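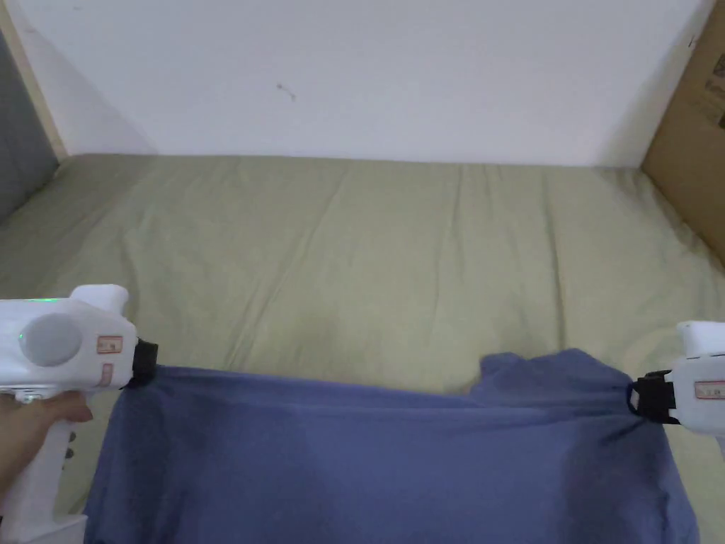
Saturday, started 10:00. Folding task, on the bed this time instead of the bench. The question from last month stands: is folding laundry within reach, or are we still at the stage where a machine can move cloth but can't finish with it?

Target is 300 folds before we hand anything to Sketmont. Total stands at 281. Rejects from the Jadum set are not in that number.

Picking up by a corner is fine. Finding the corner is the slow part. Once a garment has been dropped in a heap the collar and hem look much the same to the Ekton model, and it will happily take hold of a sleeve and carry on as if it had the hem. 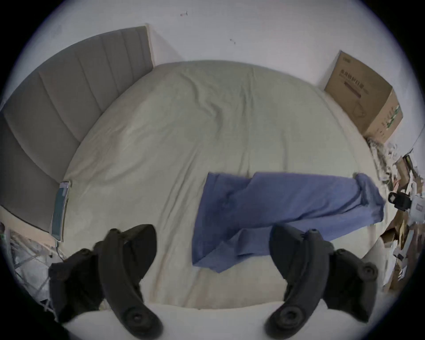 CLOTH HANDLING

Blue garment on a green sheet separates well enough by colour. Creases in the sheet are worse than expected — the model marks a long crease as an edge of the garment, mostly near the wall. Try ironing the sheet, or accept it. Real beds have creases.

Laying a shirt flat before the first fold still matters more than the fold itself. If the sleeves go wrong at the start, nothing later puts them right.
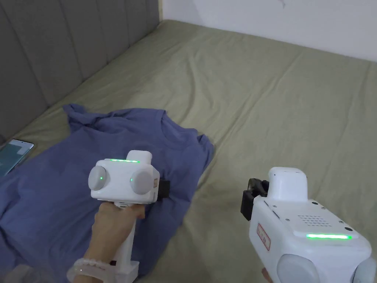

Belkadi replied that we are asking the wrong thing, and that a person would shake the shirt once and have it flat, so why not teach the shake. Fair point. We tried a shake in September and the arm limits stopped it at half speed. Worth another go with the new limits.

My own view for now: towels yes, T-shirts nearly, anything with buttons no. Socks not attempted.
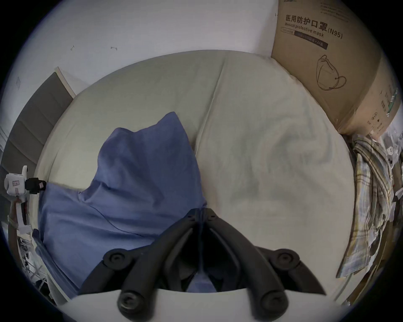

Blue fabric on the bed, gripper fingers nearly closed.

To do:
Redo the 7 folds with the wrong sleeve label.
Ask Sketmont whether a fold in thirds counts as done.
Shake test, low speed first, 10 tries.
Second sheet, darker if there is one.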